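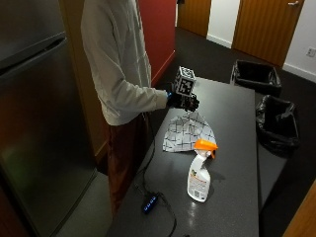 About Prurkis

Prurkis cleans and maintains shared kitchens in offices, schools and small residential buildings. The company began in Skastuldale with 2 kitchens under contract and now looks after 46. Work is limited to countertops, appliance exteriors, floors and waste bins. Ovens and exhaust hoods are referred to Veres, a separate firm.

Each visit follows a written sequence. Counters are cleared, sprayed and wiped with a cloth, working from the back edge to the front. Refrigerator doors are wiped along the grain of the steel. Bins are emptied and relined last -- the liner must fold over the rim on all sides. A standard visit takes roughly 30 minutes.

Cloths are washed at our Jendulier depot and are not shared between sites. Spray bottles stay labeled at all times, including after refilling.

Service requests are accepted by web form or at the depot counter. Please state the counter length, the surface finish and the number of bins. Quotes are valid through the end of the following month.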